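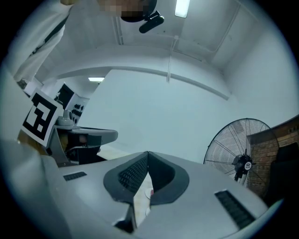

What does automation change for us at Nillatbridge?

More than I expected, and I love talking about it! Our 19 packers and finishers are still on the payroll, and 7 of them now spend their mornings teaching. They do a task by hand, the Lesell system learns from it, and the dull repeats slowly move over to the robots. Teaching is on-your-feet work with a gripper in hand and straps over your shoulders, so wear something with sleeves you can move in. The big floor fan stays in the teaching room all year (please don't borrow it for the loading bay).

Do I need any computer skills?

None. If you can pick up a block with a pair of grippers and put it down where you meant to, you can start. Your first goal is 200 clean repeats of one task, and most people get a feel for it long before that. Oven mitts, trays, foam, it all counts as practice!

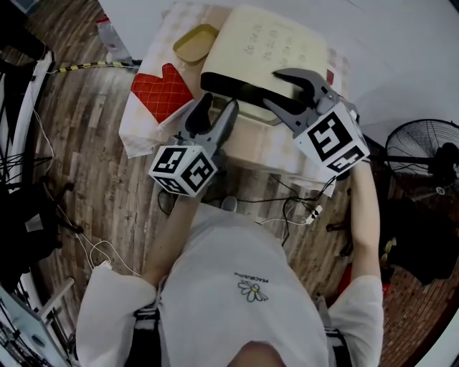 Shamim Gondal adds that the tiring part is slowing down, and that after years of packing fast it took until July to stop rushing.

Will my pay or shift change?

Pay stays the same and so does your start time. Teaching hours go on your timesheet under code 211.

Can I go back to the packing line?

Yes, any time. Tell your shift lead before lunch and you'll be back on it the next morning.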